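Junideck Opens Its Gripper Care Bench to Partner Labs

Finger pads, camera mounts and table cells get a regular service routine, with a parts kit to match

NIKINCOMBE — Junideck is opening its gripper care bench to all partner labs this September, after a trial run at the company's Nikincombe workshop. The bench looks after the hand-held gripper tools and the table-setting cells they are used in, and it puts one small part at the center of the job: the padding on the fingers.

Anyone who has spent a long shift with a hand-held gripper knows what pads go through. They meet tray rims, plate edges and tabletops again and again, and the edges take the worst of it. Under the new routine, operators check both fingers every 1,000 grasps and send the pair in for new padding at 3,000, or sooner if a flap has lifted far enough to touch the object before the finger does.

"I love this work, and I know how that sounds when we are talking about foam and rubber!" said Catalina Rivadeneira, who leads the bench. "But you put a freshly padded pair on a tool, pick up a plate, and you feel the change in your own hand right away. People come back to the table and start grinning."

The check takes place at the cell, with the table laid as it would be for a normal session. The operator opens the jaws over the setting, looks at the inner faces and lower edges on both sides, and saves a view from the tool's own camera to the service log. A technician reads the log before any screws come out.
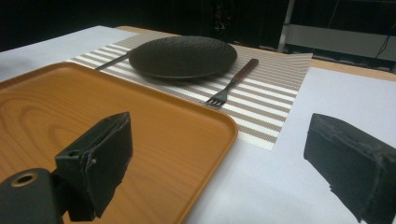
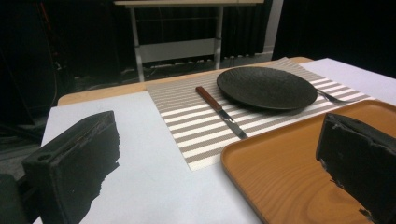
Both views: the gripper fingers with worn padding, over a table set with a tray, striped placemat, round black plate, knife and fork.

Pads are always changed in pairs. The technician takes the fingers off their mounts, strips the old material, cleans the faces and bonds new pads cut on a template. The adhesive cures for 30 minutes under a light clamp. Then the fingers go back on and the jaw is opened and closed 20 times while the technician watches for rubbing or a lean to one side. A pair that closes unevenly is shimmed and run again from the start.

The cell gets its share of attention too. Technicians smooth the table covering, check the cables for slack and compare the camera view with the last one saved in the log. If the fingers sit higher or lower in the view than they did before service, the mount is reset.

Tandmont, which cuts the replacement pads, has changed the template as a result of the trial. The lower corners are now rounded, and the pad wraps a little farther over the finger's top face — a request that came straight from operators, who kept finding the first tears in those two spots.

Uibo, the first partner lab to join, will send its tools in batches so that its cells can keep running. The lab also asked for a printed wear chart to hang beside each table, and that chart is now part of every kit.

Partner labs can book a bench slot through their usual Junideck contact. Kits include two pairs of pads, the cutting template, adhesive, spare finger screws and the wear chart. Labs that prefer to do the work in-house can send one technician to Nikincombe for a day of hands-on practice with Rivadeneira and her team.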